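Search the notebook
Search
All entries / Bench / Stores / Mine only

Cold-start faults, refurb batch, continued

September, Wednesday
Hugo Llorente, Gondundale workshop

Carrying on from the last entry. State of play this morning: 37 towers in the batch, all the same chassis and board revision, all passed intake. Eight of them have at some point refused to start first thing. Fans spin, no beep, no video, power light on. Hold the button, release, press again, and they come up normally and stay up all day. None of the eight has faulted while running.

Lindiwe asked yesterday whether we were sure it was eight. We are sure of eight. Some of the others have never been started cold, so the count is a floor.

Conditions. The storeroom was at 11 °C when I went in. The bench sits at 21 °C once the heating has caught up. All the recorded failures are on units that came straight from the storeroom to the bench and were switched on inside a few minutes. Units left on the bench overnight have not failed. I had been reading that as "first start of the day" and it took Severino to point out that it fits "cold" equally well, and that I had never separated the two.

So, separated them. Took four of the known bad units. Two stayed on the bench unplugged overnight, two went back to the storeroom. This morning both bench units started. Both storeroom units failed on the first press and started on the second. Swapped the storeroom pair's supplies for a pair from Garrido that had spent the night in the same room on the same shelf. Put everything back in the cold over lunch and into the afternoon. Both started on the first press. Original supplies put into two units that had never faulted, same soak: one failed, one started.

That points at the supply. It does not say what in the supply.

Things ruled out before today, for anybody reading this without the earlier pages:

Memory. All modules from the eight were run overnight in the reference machine with no errors. Modules from good units put in bad units did not change anything.

Coin cell. Replaced in three of the bad ones. Clock now holds, which is welcome, but the fault stayed.

Firmware. Same version across the batch. Leandro flashed one bad unit to the newer release. It failed the next morning.

Front panel switch. Jumped the header with a screwdriver on two units during a cold failure. Same behavior as the button.

Seating. Reseated the main connector and the processor power connector on all eight. I would have liked this to be the answer. One unit did have a main connector that was not fully latched and I have struck it off as a separate defect, although it went on failing afterwards, so it keeps its place on the list.

The harness deserves a note. These cases leave very little room between the board and the floor of the chassis, and the bundle takes a tight bend on its way down. Pulling the supply means freeing the bundle first. Do not use the bundle as a handle. I found one unit where a previous owner or a previous workshop had done that, and a terminal in the main connector had backed partway out of its shell. Pushed it home, tugged it, it held.

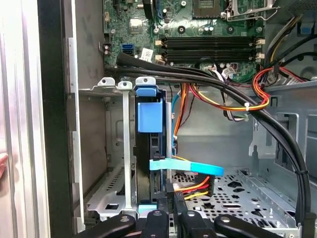
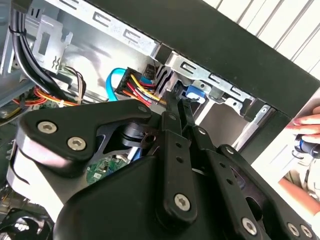
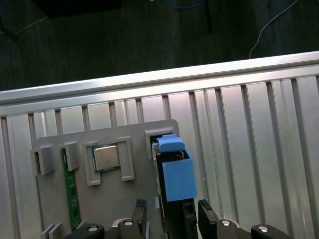
Photos: Soledad Cabello / workshop archive

Scope work, afternoon. Borrowed the two-channel from Soledad. Channel one on the power-good line, channel two on the five-volt main rail, trigger on the rail rising. Looking for power-good arriving too early or too late.

On a bad supply from the cold, power-good came 475 ms after the rail was up. Got excited. The limit is 500 ms, so that is inside it, if only just. Then measured a good supply from the same shelf and got nearly the same figure, and a good supply warm, and there was not enough difference to hang anything on. Power-good timing on this model simply runs late. Dropped it. I lost the better part of an hour here and am writing it down so that the next person does not repeat it.

Moved channel one to the standby rail. This is the one that is live whenever the cord is in, and it runs the logic that decides whether to start the rest. Warm, at the moment of the button press, it dips slightly and recovers. Cold, on a bad supply, the dip is much deeper and there is heavy ripple on it, and the ripple persists for as long as the machine sits there doing nothing. Second press: still ripple, visibly less. By the time the machine has been on for ten minutes the trace looks close to normal.

Cold, on a good supply: small dip, clean.

I repeated this on three bad and three good. The pattern was the same each time. Traces are saved under the batch folder, file names begin with the asset tag.

Interpretation. A tired electrolytic on the standby output would do all of this. Effective series resistance in these parts goes up as they age and goes up again as they get colder. At room temperature the part is marginal and the circuit puts up with it. In the storeroom it is over the line. The first failed start warms things a little, and the rail is better on the second press. That would explain why the second press works without any need for a theory about the board.

What it does not explain is the swap earlier, where one of the original supplies started a good unit from cold. Possibilities: that board tolerates a worse rail, or the soak was too short for that supply to reach room temperature all the way through. It had been running on the bench beforehand and I did not log for how long. Poor procedure on my part. The soak will be overnight from now on, cord out, with the thermometer reading written on the tape.

Opened one supply after leaving it to discharge and checking the primary capacitor with the meter. (Leave it. Check it. The label on the lid is there for good reason.) Nothing bulged, nothing leaked. The two small electrolytics next to the standby transformer are right up against a heat sink. Took both out and put them on the Jomgate meter. One read well inside what I would expect for its value. The other had kept most of its capacitance and had a series resistance several times that of a new part of the same rating. Put it in the freezer bag with the cold pack for a quarter of an hour and measured again: worse still. New part under the same treatment hardly moved.

Fitted new parts in both positions, low-impedance type, same voltage, one size up in temperature rating. Supply closed up and load tested for an hour, no complaints. It goes into the storeroom tonight along with an untouched bad supply as a control.

Leandro's view is that we should not be recapping supplies at all at what a replacement costs, and that the eight should get new ones and be done. He may be right on cost. My objection is that there are 29 others with the same supply, of the same age, and we do not know which ones are a winter away from doing this in somebody's office. Either the whole batch gets looked at or we sell them with a known weakness. A quick screen would settle the argument one way or the other: cold soak, cord in, press the button once, look at the standby rail. Two minutes per unit after the soak, and no need to open the supply. The main connector can be back-probed with the side panel off.

Severino suggests a pass threshold on the ripple. I do not want to pick a number from six supplies. Run the screen on everything first, plot it, see if there are two groups.

Stock database: Stivlow has these supplies entered under two part numbers, one with the trailing letter and one without. Same supply, same label. Merged on paper here, not yet merged in the database. Whoever does it should keep the one with the letter, which is what the label says.

Small things:

The short back-probe pins are bent. Use the long ones.

Side panels from this batch were stacked in the wrong order and I have now re-tagged them. Tags on the inside lip.

The meter's fuse for the current range is gone again. Voltage and resistance are fine.

To do tomorrow:

- Control and recapped supply, first press from cold, scope on standby
- Write the screen up as a one-page procedure, send to Lindiwe
- Ask Garrido for a price on a full set, so Leandro and I are arguing about the same figure
- Repeat the odd swap result with a proper soak
- Order capacitors only after the above

Storeroom door left closed, thermometer on the second shelf.

Recent entries
Cold-start faults, first notes (H. Llorente)
Main connector latch, inspection of returned units (L. Cuesta)
Storeroom temperature log
Fan noise after cleaning (S. Salcedo)
Meter calibration, bench and portable (L. Lekota)
Older entries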